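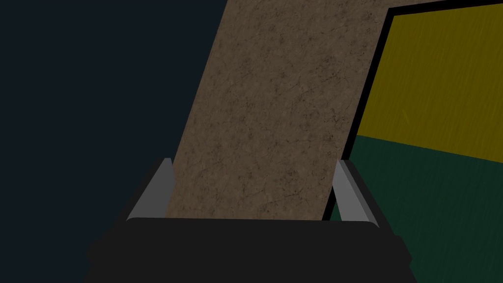 A flat brown board held between the two fingers of a simulated gripper.

Robotics > Test methods > Grippers > Plerkstead comparison

The Plerkstead comparison is a procedure for testing robot grippers in simulation. It was first set out at the Plerkstead laboratory and is used to compare two-finger grippers under the same arm, controller and camera settings. Each gripper is given the same set of objects and the same starting poses, and its results are recorded by object type.

The procedure grew out of a dispute over two earlier sets of results for the Clandis and Vurow grippers. The two sets had been produced with different contact settings, and the figures could not be compared. The laboratory repeated the work with a single physics configuration and published the settings with the results. 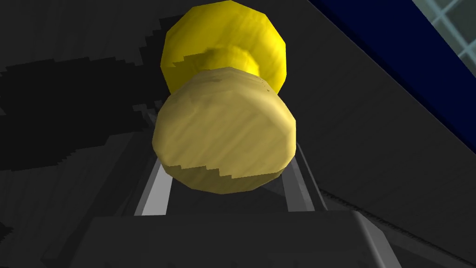
Rounded objects are treated as a separate class. A curved surface meets a flat finger over a small area, and small errors in approach angle may cause the object to turn or slip during the lift. Flat objects are graded mainly on how far they tilt after the fingers close. Each gripper makes 200 attempts in each class. An attempt counts as a success when the object is lifted and held for 5 seconds – a shorter hold is recorded as a drop.

The camera is mounted on the wrist and moves with the gripper. This keeps the fingertips in view but allows a held object to hide much of what lies behind it. Later versions of the procedure therefore permit a second, fixed camera, provided that results with one and two cameras are listed separately.

Cabinet work forms the last part of the comparison. The gripper must approach a closed door from a set of fixed positions, make contact with an edge and open the door without striking the frame. In the July revision, the Clandis gripper completed 630 door trials and the Vurow gripper 548. The totals differ because trials that ended in a controller fault were removed. The revision also adopted the Benítez scale, which grades contact force in bands and replaced a simple pass mark. 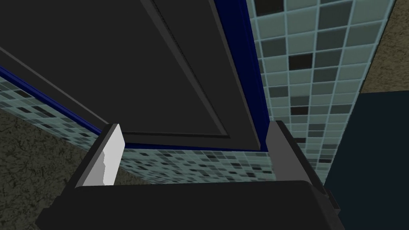

Can results from the comparison be applied to a physical gripper?

Only in part. The simulated results are suited to ranking grippers under equal conditions, but friction, wear and cable drag differ on real equipment – the procedure calls for a separate bench test before any gripper is approved for use.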